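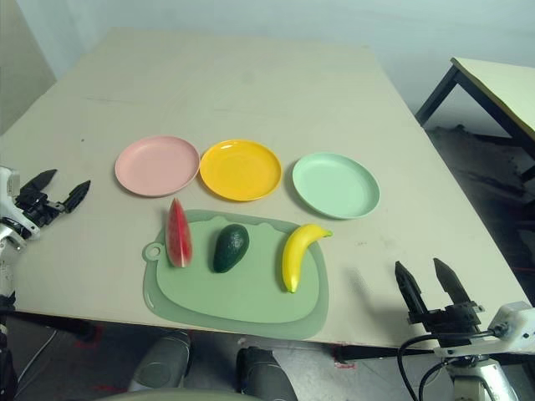 ## Preguntas frecuentes sobre el rincón de la cocinita

**¿Para qué edad es el juego de servir la fruta?**
Lo usamos con el grupo de tres a cinco años. Los más pequeños juegan con una persona adulta al lado.

**¿Cómo se juega?**
Se ponen las frutas en la tabla y los platos en fila. Cada niño elige un plato y pide una pieza: sandía, aguacate o plátano. Después se cambian los turnos.

**¿Cuánto dura una partida?**
Lo que aguante el grupo. Reservamos 20 minutos por turno y 30 si vienen hermanos.

**¿Los platos van al lavavajillas?**
No. Son de plástico y los lavamos a mano con agua templada y jabón neutro. La tabla, igual.

**¿Y las frutas de juguete?**
Se limpian con un paño húmedo y se dejan secar antes de guardarlas. La piel rugosa del aguacate se repasa con un cepillo suave.

**¿Se puede cortar de verdad sobre la tabla?**
En la ludoteca no. Aquí no se sacan cuchillos, ni siquiera de postre.

**¿Puedo llevarme el juego a casa?**
Sí, con el carné de Sillanari. El préstamo es de 29 días y no se renueva si hay lista de espera.

**¿Qué pasa si se pierde una pieza?**
Avísenos al devolverlo. Una fruta suelta se repone sin coste la primera vez.

**¿Con quién hablo para reservar?**
Con Deirdre Ó Riain, en el mostrador de entrada, por las tardes. En agosto no hay préstamos.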